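Grout lines and a 600 square inch splashback

I spent Monday evening working out how much grout I need for the bathroom at Sistbridge. The calculator on the back of the Declercq bag gives a coverage figure for large floor tile only, and small mosaic behaves differently. Joint length per square foot goes up fast as tile size goes down, so the bag figure is no use to me.

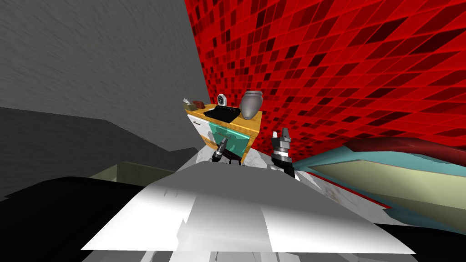

Joint volume depends on tile edge, joint width and joint depth. Halve the edge of a square tile and the joint volume doubles, all else being equal. Color matters as well. On the red wall, where the tiles run from bright red to near-black, the grout is a lighter red than many of the tiles, so the grid stays readable across the dark patches. I had planned on charcoal. I have now ordered a sample of red from Sondeson to compare.

My sheet has 3 mm joints. The old one, removed in March, had 2 mm joints and was set in unsanded grout, which had cracked along the tub. For 3 mm either type is allowed by the data sheet I have. I went with sanded because the tile is porcelain and will not scratch easily. Glass would change that choice. 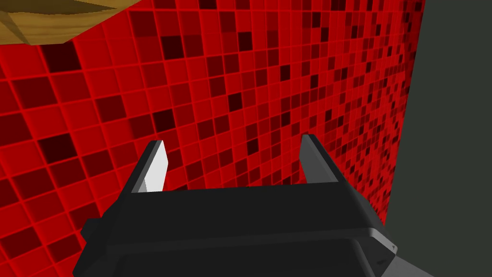
Mixing is the other variable. I weigh the water instead of pouring to a line on the bucket, and I write the weight on the lid so the second batch matches the first. Too much water gives pale, weak joints. Slake time goes on the lid too.

Test board is curing in the hall. Next post will cover the sealer, if the Trunau order arrives.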